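ok thread time. subject is moving a small shop out of one storefront and into another with 27 days notice. writing it down before I forget all of it

1/ the landlord at Cuevas sold the building in December. letter came at 8 in the morning, I read it standing up with my coat on. 27 days. lease said 35 but there was a clause, there is always a clause

2/ first thing I did was nothing. second thing was measure every shelf, then lose the paper. measured again. write it on your arm if you have to

3/ meanwhile, pale wood tabletops, I could look at them all day. want one for the new counter so bad 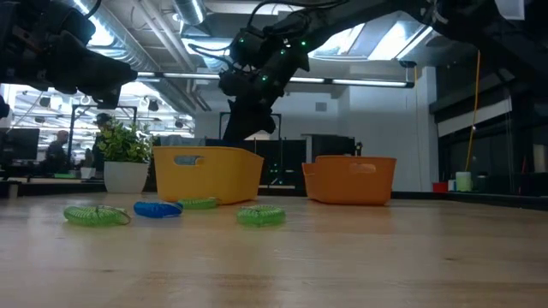
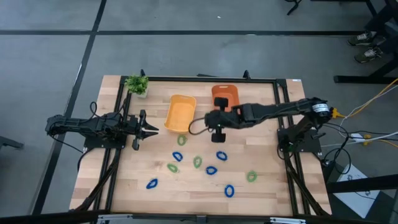
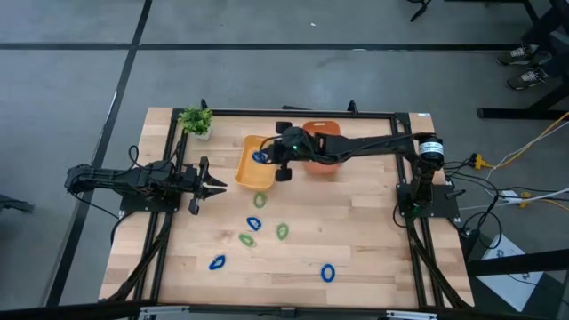

light wood, three times over. counter goals

4/ anyway. the counter. our old one was built into the wall by whoever had the place before us and it did NOT want to leave. Baltazar Huerta got it out in two pieces with a pry bar and a lot of language. I cried a little, it was a good counter

5/ boxes. get them from the liquor store, not the moving place. small, strong, free. we used every one they had and went back the next day like raccoons

6/ label the SIDE of the box. I labeled the tops. then we stacked them. so that was an evening

7/ change your address with the card reader people before you change it anywhere else. ours took forever and for a whole weekend we were cash only with a sign taped to the door. lost sales, also lost the tape

8/ the new place is on Vevine, next to the shoe repair. rent is 808 a month more than I wanted to pay. did the math on the back of a receipt four times hoping for a diffrent answer

9/ but it has a window. a real one, faces the street, gets sun til late afternoon. the old window faced a dumpster and a guy's truck

10/ paint: buy one more can than you think. we ran out behind the door and the second batch is a tiny bit pinker. if you come in please don't look behind the door

11/ regulars. I put a card in every bag for the last two weeks with the new address and a bad map I drew. people kept the map!! one lady has it on her fridge, she showed me on her phone

12/ someone asked who did the sign – Baltazar Bermúdez, by hand, up a ladder in the wind. he spelled everything right, wich is more than I can say for me

13/ stuff I'd do over: start the internet order on day one. throw out more. eat lunch. sell the ugly display rack instead of moving it across town and THEN selling it

14/ stuff I wouldnt change: closing for two full days instead of trying to sell out of boxes. we slept, we ate a hot meal, the cat from next door came in and sat on the register

15/ still no counter btw. using a folding table with a sheet over it. a customer told me it looked "very market" and I'm choosing to take that as nice. if anyone has a lead on solid wood, long, light color, under 8 feet, my replies are open

16/ open at 10 tomorrow. come say hi, bring a screwdriver if you've got one, ours is in a box with the label on top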